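Grolska Records – mail order packing room
Safety and stock check, 2 August 2022

1. Aisles and exits
Rear door opens fully. Two boxes of the Kornthorpe reissue were on the floor by the fire exit and have been moved to bay four.
Result: pass, with comment

2. Racking
Top shelf is rated at 3000 records when evenly spread. The left end is heavier than the right. Move the Jinness double LPs down a level before the next delivery.
Result: action needed

3. Damp and temperature
Stain on the back wall is the same size as in March. Keep sleeves off that wall. No warping found in the six copies pulled.
Result: pass

4. Cutting tools
One blade left open on the packing bench. Retractable knives only from now on – the old fixed ones go in the metal tin.
Result: action needed

5. Stock count
Zamudio seven-inch: 1000 pressed, all in sealed cartons. Total units on the shelves 3457, which agrees with the sheet.
Result: pass

6. Lifting
Cartons of LPs are over the weight we agreed for one person. Split them or use the trolley. The trolley's front wheel still sticks.
Result: action needed

7. Lighting and sockets
All tubes working. Extension lead under the bench is not to be joined to a second one. Kettle moved to the wall socket.
Result: pass

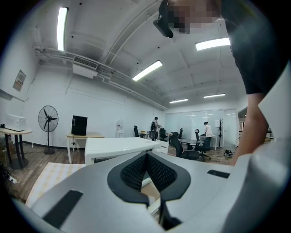 8. First aid and extinguisher
Plasters low, eyewash in date. Extinguisher tag is signed but hard to read – ask for a new one at the next service.
Result: pass, with comment

Items 2, 4 and 6 to be checked again before the Jinness orders go out.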